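4.2 Self-reported bulb replacement

The claim that households in Tultley had all but finished switching to LED lighting rests on a mail survey by Potgieter and Mousavi, and we are not convinced by it. Of 205 returned forms, 93 percent reported LED bulbs "in most rooms." The form never said what counted as a room. Hallways, closets and porches may have been left out, and these are the places where old bulbs tend to linger. 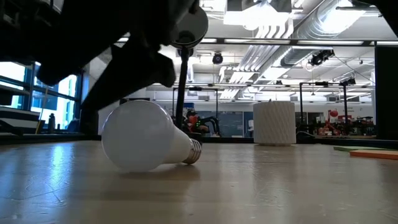 Figure 2. White LED bulb with a frosted globe and threaded screw base.

A second problem is recognition. Many LED bulbs copy the rounded shape and screw base of the bulbs they replace (Figure 2), and a respondent looking up at a lit fixture may simply guess. Hughes raised this point about the earlier Tinstead survey -- where no one checked the answers against the sockets -- and it was never properly met. Potgieter and Mousavi did send interviewers to a few homes in December, but they report only that the visits were "consistent" with the forms. No table is given.

We therefore treat their figure as an upper limit. The savings estimate built on it by Thepsuriya inherits the same weakness, and adds the doubtful assumption that people burn a cheaper light for the same number of hours.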